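**Stornberg Brings Garment-Folding Automation to Its Otance Laundry, Retrains Handling Staff**

OTANCE, March 22, 2025 - Stornberg, a contract laundry and linen service, said it has started installing automated folding equipment at its Otance plant. The system, named Burnari, was developed with the automation firm Iyengar. It will handle personal garments, a category the plant has so far folded entirely by hand.

Flat goods such as sheets and towels have gone through mechanical folders at Otance for years. Personal garments arrive mixed by size, fabric and cut, and each one has to be found, opened out and squared before the first fold can be made. Stornberg said these steps take up more handling time than the folding itself.

Burnari consists of 3 two-arm stations placed at the end of the existing dryer line. Each station picks a single garment from the infeed tray, lays it on a padded surface, finds the hem and shoulders, and folds to one of 18 stored patterns. Garments that do not match a pattern go to a manual table next to the station. The plant processes 3,125 personal garments on a standard shift, and 1,332 of them fall into the types covered in the first phase, mainly T-shirts, pajama tops and light shirts.

The motion data behind the system comes from people. Since January, members of the folding team have spent part of their paid hours working with a pair of hand-held grippers, picking up, spreading and folding garments on soft surfaces such as beds and quilts as well as on plant tables. Soft surfaces were included because cloth drags and bunches on them in ways that a hard table does not reproduce.
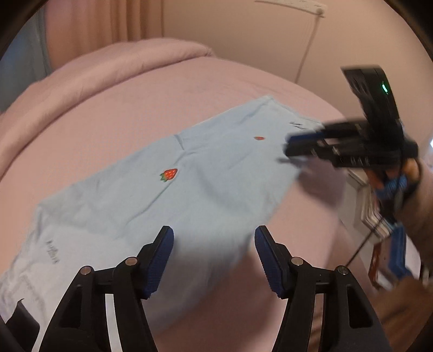

Iyengar processes the recordings into training sets and returns test versions of the control software to the plant every two weeks. Folding staff review the results at the station and mark failed grasps, uneven edges and garments left inside out. A version goes into use only after the shift lead at Otance has signed it off.

**Changes to jobs and shifts**

No positions will be cut as part of the first phase, the company said. Staff assigned to the stations will move to a new job grade, cell operator, with a higher hourly rate and four days of classroom and floor training. Duties include loading the infeed, clearing faults, changing gripper pads and handling exceptions at the manual table.

Rotation will also change. Folding staff now stand at one table for a full shift, with two breaks. Under the new schedule they will change tasks every 90 minutes, between the stations, manual folding, inspection and packing. The manual tables are being replaced with height-adjustable units - a request made by the folding team before the project began.

Gripper recording sessions remain voluntary and are limited to two hours per shift. Staff who do not take part keep their current duties and rate, and may apply for cell operator training on the same terms as everyone else.

**Next steps**

The first station is in place and running on test loads. The other two will be connected after guarding and emergency stops have been inspected. Buttoned shirts, knitwear and children's clothing are planned for a second phase, for which no date has been set. Customer turnaround times and prices at Otance are unchanged during installation.

**About Stornberg**

Stornberg provides laundry, linen rental and garment care to care homes, hotels and residential schools.

**Media contact**

Stornberg Communications Office, Otance plant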